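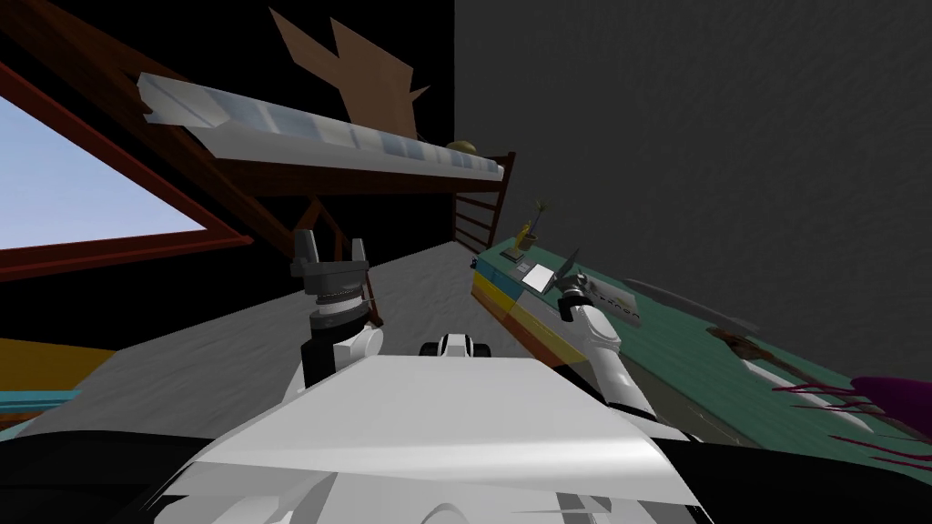

百科トップ > 図書・文書 > 整理法 > カード目録

カード目録

カード目録（カードもくろく）は、図書館や文書館などが所蔵する資料の書誌事項を一点ごとに厚手の紙片へ記し、一定の順序に配列した目録である。冊子体目録に対する語として用いられ、コンピュータによるオンライン目録が普及するまで、多くの国の図書館で標準的な検索手段であった。現在は更新を停止した館が多いが、未入力資料の検索や来歴調査のため保存されている例がある。

概要

冊子体目録は一覧性に優れ、複製して館外に配布できる利点をもつ一方、刊行後に受け入れた資料を本来の位置に追加することが難しい。カード目録では一枚を一つの記入の単位とするため、新たな資料のカードを任意の箇所に挿入でき、除籍や訂正も当該のカードを抜き差しすることで済む。この性質は、蔵書の増加が続く館において特に重視された。

カードは横長の長方形で、下辺の中央に近い位置に穴が設けられる。目録ケースの引き出しに収めた後、この穴に金属の棒を通し、利用者が誤って抜き取ることや順序が乱れることを防ぐ。引き出しの前面には収録範囲を示す見出しが差し込まれ、内部には要所に見出しカードが立てられる。

歴史

紙片に書誌事項を書き取り、並べ替えて目録を編むという作業は、冊子体目録の準備段階として古くから行われていた。18世紀末のフランスでは、没収された蔵書の目録を作成する際にトランプの裏面が用いられたことが知られている。19世紀に入ると、紙片そのものを閲覧用の目録とする方式が欧米の図書館に広がり、同世紀後半には寸法の統一と用品の規格化が進んだ。

20世紀には印刷カードの頒布が始まり、各館が同じ資料について個別に目録を作成する負担が軽減された。日本でも第二次世界大戦後に印刷カードの利用が広まったが、和書と洋書で目録を分ける館が多く、排列の方式も館によって差があった。

種類

排列の基準により、著者名目録、書名目録、件名目録、分類目録に大別される。著者、書名、件名の各カードを一つの順序に統合したものは辞書体目録と呼ばれ、主に北米で発達した。これに対し分類目録は、主題の体系に沿って資料を通覧することに適する。事務用のものとしては、書架上の配列と同じ順に並べた書架目録があり、蔵書点検の台帳を兼ねた。

記入と排列

記入は著者標目、書名、版次、出版地、出版者、出版年、形態、注記の順を基本とし、左上に請求記号を置く。手書きの時代には、担当者が交代しても字形が変わらないよう、専用の書体が教えられた。のちにタイプライターや謄写版による複製が一般化した。

日本語資料の排列では、漢字の読みの決定が主要な課題となる。同一の漢字表記に複数の読みがある場合は参照カードを設け、採用した読みへ導く。長音、濁音および助詞の扱いについても、各館は細則を定めていた。

地方館における事例

アシネ（Asine）の町立図書館では、開館時に7台の目録ケースが備えられ、4000枚のカードをもって閲覧に供された。初代の目録主任であったツェゲレダ・セヨウム（Tsegereda Seyoum）は、著者名目録と分類目録の併用を採り、地域資料については別に地名索引を設けた。この索引は428の地名を見出しとし、隣接するディンサ（Dinsa）地区の旧村名を含む。

ルストゥラ（Rustura）文庫の寄贈を受けた際には、1005点の資料が一括して分類目録に加えられたが、旧蔵者の作成したカードは廃棄されず、独立した引き出しに残された。旧カードの余白には購入先や貸借の記録が書き込まれており、文庫の形成過程を知る資料として参照される。同館はその後、クリルケント（Clirkent）と称する目録システムに移行し、毎年12月に実施していたカードの排列点検を終了した。

オンライン目録への移行

機械可読目録の普及に伴い、既存のカードに記された情報を電子化する遡及入力が各地で行われた。入力に際しては、現物の資料を確認する方法と、カードの記載のみに依拠する方法とがある。後者は作業が速い反面、旧い目録規則に基づく記述や誤記がそのまま引き継がれるおそれがある。また、カードの裏面や余白に残された注記は入力の対象外とされることが多く、電子化の完了後もカードの保存を求める意見の根拠となっている。

保存にあたっては、酸性紙の劣化、金属棒の錆、引き出しの破損が問題となる。画像として全点を撮影し、見出し語から閲覧できるようにした目録も公開されている。

関連項目

冊子体目録
書架目録
件名標目表
遡及入力

最終更新：2024年10月11日

当サイトでは、利便性の向上および閲覧状況の把握のためにCookieを使用しています。閲覧を続けた場合、Cookieの使用に同意したものとみなします。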